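Ticket 366: right gripper loses tracking at the vanity station
Project: Prusorard student manipulation project
Opened by: Ilaria Colombo
Status: open, reopened once

1. Reported problem
Pose drops out near the mirror. The group blames reflections. Maybe. The same group blamed the floor in December, and that was a loose connector.

2. Checks so far
Restarted the Frei logger. No change. Swapped cables. No change, although I only have the team's word that both cables were swapped. Run 164 has 2762 samples and the gaps don't line up with the times the team wrote down.

Next check was a slow reach over the white table toward the base of the mirror, marker cube on, green light showing.
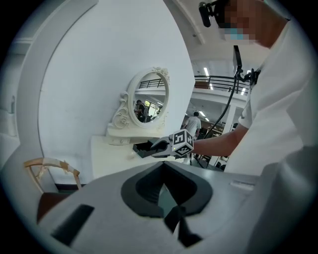
3. Reply from Estow bench, April 27, 2019
"Cover the mirror and it will go away." I'd like to see that tested before we call it a fix. One good run proves very little.

4. To do
Six runs with the glass covered, six without, same operator. Send me the raw logs, no summaries. Don't touch the calibration in between.

Ticket stays open until I have both sets.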